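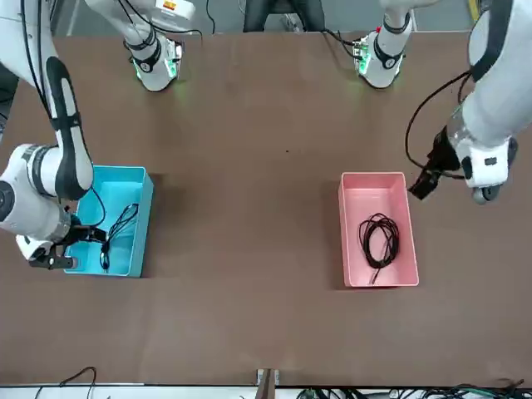 Two boxes, one light blue and one pink, on a brown tabletop.

My mother kept every recipe she ever cut out of a newspaper, and when she moved to a smaller apartment in June they all came to live with me. They arrived in shoeboxes, in a bread bag, and inside a phone book (a phone book!). Some had been glued to index cards. Most were just curling up in the dark, waiting for the day somebody would finally make a molded salmon ring.

I'd love to say I dealt with them right away. I put them under the guest bed and told everyone who slept there to ignore the rustling.

What got me moving was a Friday night class at the library in Stilleditz, taught by a retired printer named Helmut Ackermann. It was called "Paper at Home," and I went mainly for the parking, which is free after six. Helmut has been putting other people's papers in order for years - letters, church programs, seed packets, you name it. He asked each of us what we'd brought, and when I said recipes he sighed the way a dentist sighs.

"You have 2000," he said.

I did not have 2000. I had a few more than that, but I only learned this later, after I'd agreed to his terms. His terms were two boxes. One is for what you would cook. The other is for what you want to keep for some other reason, like the handwriting, or the aunt. Everything else goes, and you have to decide while the thing is in your hand. You can't start a third pile. He caught a woman at the next table making one under her purse and she had to do it all over again.

So I cleared off my dining table, an old Justwood with a leaf that sticks, and went at it for three weekends. The first one was a disaster. I read everything. I read the backs! There was half a story about a mayor and a goat on the back of a recipe for plum dumplings, and I lost most of a morning trying to find the other half in the phone book.

By the second weekend I had gotten faster, and meaner. Anything with canned shrimp went. Seven-layer anything went. I did slow down for the Giraldo cards, which my mother ordered by mail when I was little, and which have those deep orange photographs where even the lettuce looks tanned. The chicken with olives was on our table every other week of my childhood, and I'd been trying to get it right from memory for years. I was leaving out the vinegar. Two spoonfuls, right at the end, printed there in black and white the whole time.

The keeping box filled up quicker than the cooking one, and I've decided I'm fine with that. My grandmother's cards are in there, with quantities like "enough flour" and "the blue cup." So is a Rirkasia cookie tin label with a fudge recipe on the inside and my mother's verdict in pencil: NO. She underlined it and saved it anyway for forty-odd years, and I wasn't going to be the one to throw it out.

I ended up with 300 recipes, both boxes together. Helmut thinks that's still too many. He told me to cook one new one every week and write the result on the card in pencil, never ink, so I can change my mind. I'm three in. The cabbage rolls got a "yes, but start earlier." The lemon pudding got a "yes." The potato bread came out like a doorstop, and I called my mother to ask what I'd done wrong.

"Oh, that one," she said. "I never made that one. I just liked the picture."

It's in the other box now, and I'm having another go at the chicken on Sunday.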